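## The Great Tea Schedule

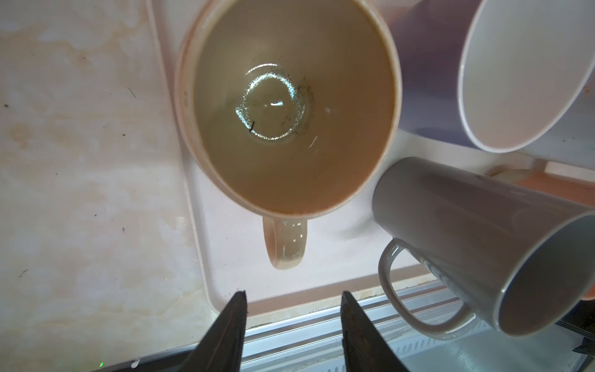
When I moved into the Hornolholm building four years ago, the lease ran to 36 pages and the tea schedule ran to 2, and I was told with a straight face which one to learn first. Tea is at ten-thirty and again at four. It has been at ten-thirty and four since the place was a rope works, and the ropes have been gone for so long that the only one left is holding the side gate shut.

I bring this up because in March the tenants voted on whether to move the afternoon tea to three-thirty. You may have read about it on the notice board, or in the reply pinned over the notice, or in the reply to that one, which went up in green marker and had to be continued on the wall.

The case for three-thirty was made by Souad Zerouali, who restores accordions on the second floor and needs to be out by four on Wednesdays to catch the bus to Gemudby. Her argument was that she hasn't had a Wednesday tea in a year and pays the same kitty as everyone else. It's a good argument. It was met with the kind of silence people use when they have already decided and would like to look as though they're thinking.

The case against was made by Stellan Wikström, and it took a while. Stellan's position is that lunch ends at one, a body needs three hours between lunch and tea, and anything sooner is just a second lunch with worse food. He had a chart. I asked him afterward where the numbers on the chart came from and he said they came from him.

Moataz El Ouafi proposed three forty-five as a compromise and managed to unite the building for the first time since the boiler. Both sides hated it. He withdrew it before anyone could write it down, but somebody did write it down, and it is now in the minutes forever.

While all this was going on I got curious about where four o'clock came from in the first place. There's a box of old works ledgers in the basement next to the meters, and I spent a couple of evenings down there with a flashlight and a sandwich. Most of it is hemp. Page after page of who bought hemp, who sold hemp, and who was sorry about the quality of the hemp. But ledger 187 (they are numbered, though I couldn't tell you where the first hundred went) has a note in the back from a foreman who was fed up with men drifting off the floor whenever they liked. He set two breaks. Ten-thirty, because that was when the cart came. Four, because that was when his own office got the sun.

So the sacred hour, defended with charts, was picked by a man who wanted to sit in a warm chair. I read this out at the meeting. I thought it would settle the matter. Stellan said it proved the man had sense.

The vote was a tie, and a tie means things stay as they are. Shaimaa Hegazy then pointed out that nothing in the two pages says tea can't also happen at other times, only that it must happen at those times. We all went and looked, and she's right. There is now an unofficial three-thirty tea on Wednesdays in the old drying room. It's very well attended. Stellan comes to it, has a biscuit, says it's too early, and then goes to the one at four.

A few practical bits while I have you. The kitty has gone up slightly to cover the extra milk. The good biscuits are the ones from Cheon, in the tall tin, and they are for everybody, which I'm told includes the ground floor. If you try to look up the schedule on the building website you'll get a 404, as you have since last spring; Iker Pastor knows about it and would like people to stop telling him on the stairs. Paper copies are by the mailboxes.

Next month I'll have the history of the side gate, assuming the rope holds.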